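Four Hands, One Pulse: How Climari Built Louro

Climari's second album, Louro, was tracked in a former seed store in Vornatthorpe, and the building is audible on every song. The quartet works with two hand drums, a bass clarinet and a modular synthesizer, and all eight pieces share a single clock.

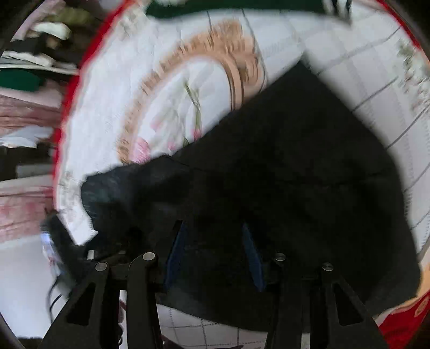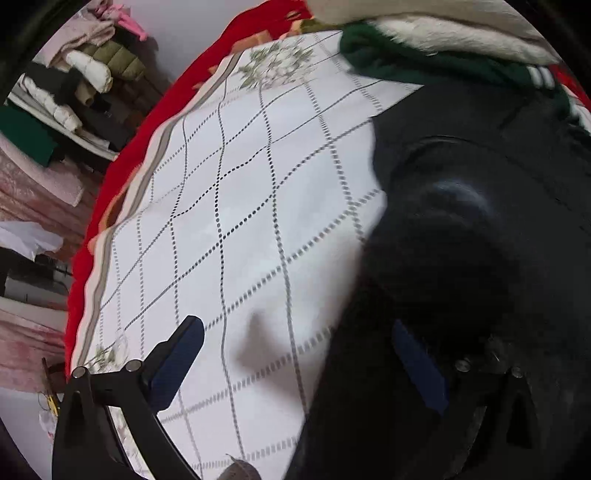

Printed white cloth and black material.

The tempo map is unusual. The opening track, Nurkari, starts at 70 beats per minute and climbs to 172 over its full length, with the synthesizer sending clock to the drummers' headphones. The clarinet receives no click. Its phrases are placed by ear, and by the midpoint they sit well behind the beat, a lag the mix leaves uncorrected.

Room sound was captured with a spaced pair near the loading door and blended under the close microphones at a low level. Decay in the bass register is long, so the synthesizer's lowest octave was rolled off before it reached the monitors. The drums were tuned down a whole tone to fill the gap. On the slower material this works well. On the title track the two drums mask each other, and the left channel loses definition whenever the clarinet drops into its chalumeau register.

Overdubs were limited to 5 across the record, all of them percussion. Vocals appear once, as a wordless line doubled at the fifth and treated with a short plate reverb.

The vinyl cut favours dynamic range over level, and listeners will need to turn it up. Climari plays the album in sequence on its November tour, with the drummers facing each other at centre stage and the synthesizer behind them.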